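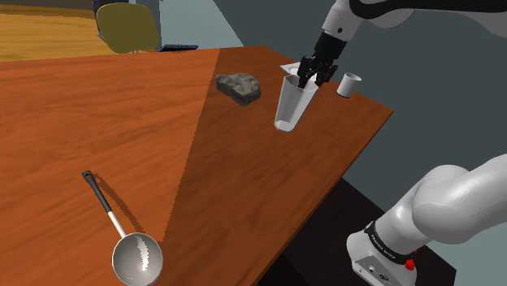 Cup pick in the simulator, gripper inside the mouth of the tall white cup.

Ticket 945 — Table-clearing cell, canteen trial
Site: Kudatex, Ason building
Opened: 2/24/21
Status: open, waiting on supplier (Grullora)

Problem
The arm stops at tall cups and asks for a person. Canteen staff logged 27 stops in 14 shifts. Each one means leaving the serving counter to press reset, and the evening shift has only 2 people on.

What we tried
1. Lowered the approach height for tall items. Fewer stops, but staff say the arm now waits too long before closing.
2. Reran the pick in the simulator with a clear glass, a square plate and a mug on its side. 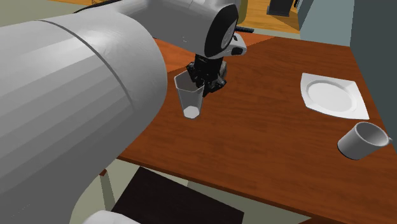

3. Sent the simulator logs to Rätsep, who wrote the grasp settings in November. They want the rim detection checked before anything else is changed.

Notes from staff
Clearing used to be shared out between everyone. It now falls to whoever is nearest the reset button — usually the person on the till. They have asked for a second button by the dishwash hatch and for reset to be written into the rota as a job.

Next action
Grullora to quote for the second button. Leave the mug routine switched off until rim detection has been checked. Staff to clear mugs by hand.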